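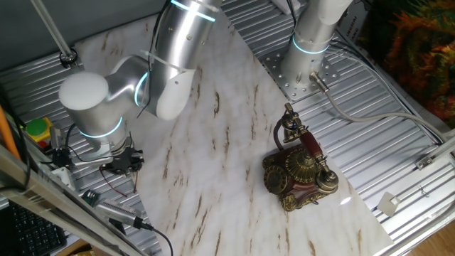
Drirthorpe Ladies' Choir — Second Sopranos' Corner

I've been meaning to write up the Brevitton trip since June and now it's 15 Oct 2018, so you can see how well that went. Dalia Kairys has been very patient with me and only mentioned it at every single rehearsal.

So, Brevitton! We'd been asked to sing two sets at their summer music weekend, one in the church and one outside by the river if the weather held. I packed for rain and got sunburnt. The coach was late leaving because we had to go back for the folders (my fault, they were in my hall) and then we went the long way through Fisby, where there was a tractor and no room to get past it. We sang to keep ourselves cheerful and the driver turned his radio up.

The church was lovely and very echoey. If you came in early on a note, the whole building knew about it, and I did come in early, on the second page of the lullaby — sorry again to everyone on my row. Dalia took the solo in the folk song and I had to stare hard at a hymn board so I didn't cry. She held that top note for ages. A man in the front pew forgot to turn his hearing aid down for the last chorus and told me so afterwards, quite kindly.

Outside was harder work. You can't hear the altos at all in the open air, so we were all watching Dalia's left hand and hoping for the best. The ducks joined in. We had a good crowd though, sitting on rugs with their sandwiches, and the plate they passed round came to £1,154 for the church roof, which I made them say twice.

Tea was in the hall and there was a coffee and walnut cake I still think about. I asked for the recipe and was told it was "just the usual one", so I'm none the wiser. If anyone from Brevitton reads this, please, how much coffee?

Anyway, on to Christmas. We've started on the carols, and the new descant is a beast, 104 bars with hardly anywhere to breathe. I've been practising it in the car on the way to Lill and getting some funny looks at the lights. We could do with a couple more voices on our line, so if you can hold a tune (or stand next to someone who can!) come along and try a rehearsal. Bring a pencil and a drink of water, and park round the back.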